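4. Starting the shift with Saber

Plenty of you at Paltildale have laid out the tables by hand for years, so please don't feel you must hurry this part. Saber takes over the reaching and lifting – choosing what goes where is still your job.

4.1 Put the items for the first round on the tabletop, within the arm's reach.

4.2 Check that the cables at the mount can move freely.

4.3 Press Start on the Hestolik panel and wait 30 seconds.
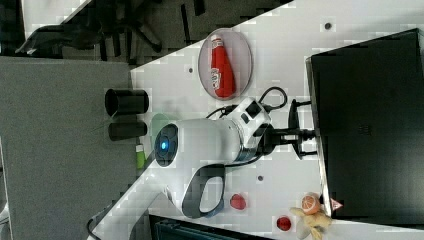
4.4 Stay for the first 5 picks, even on a busy morning. If an item slips, press Pause, set it straight and carry on. You won't be marked down for pausing, whatever you may have heard in the canteen.

Caution: keep hands and sleeves away from the joints while the arm is moving.

Note: the time you used to spend on sorting now goes to checking and to helping newer colleagues. Genalyn Lagman keeps the new rota, and Bouchra Ait Ali is glad to go through it with you – ring her on extension 287.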